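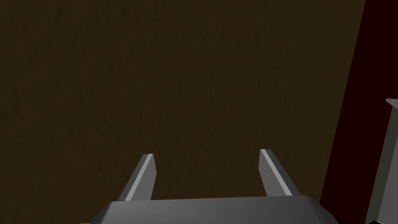
Jolanta Adamczyk

# Retaining records in small organisations: speaker notes

**Opening (3 minutes)**

Good morning, and thank you to the Nernitz Chamber for the invitation. My remarks concern the keeping and disposal of paper and electronic records in organisations with fewer than 70 staff. Questions will be taken at the end.

*Wait for latecomers. Check that the microphone reaches the back rows.*

**Slide 2: The position at Priltis**

- When the review began, Priltis held 900 boxes in two stores.
- The retention schedule had last been revised under a former director, and three departments were working from different copies.
- Personnel files were kept by surname in one office and by start date in another.

Mr Potgieter led the review. His report is available on request and I shall quote from it only briefly: "Staff kept everything as they had never been told what they might discard."

**Slide 3: What a schedule should contain**

Each entry should name the type of record, the office that holds it, the period of retention and the event from which that period runs. The last of these is most often missing. "Keep for six years" has no meaning until it is stated whether the six years begin at signature, at expiry or at final payment.

*Pause. Refer to the lease at Cieślak if time allows; omit the names of the parties.*

**Slide 4: Electronic mail**

Members will wish to know whether mail should be retained in full. Our advice is that it should not. Messages which record a decision should be moved to the relevant file within 28 days. The remainder may be deleted in accordance with the schedule.

**Slide 5: Disposal**

- Written authority from the head of department
- A disposal register, kept permanently
- A certificate from the contractor for confidential waste

Where a dispute is expected, disposal must be suspended at once. Damián Xolalpa will cover this in the afternoon session, so do not go into detail.

**Close**

The model schedule has 32 entries and may be adapted freely. Copies are on the table by the door. The next revision is due in March.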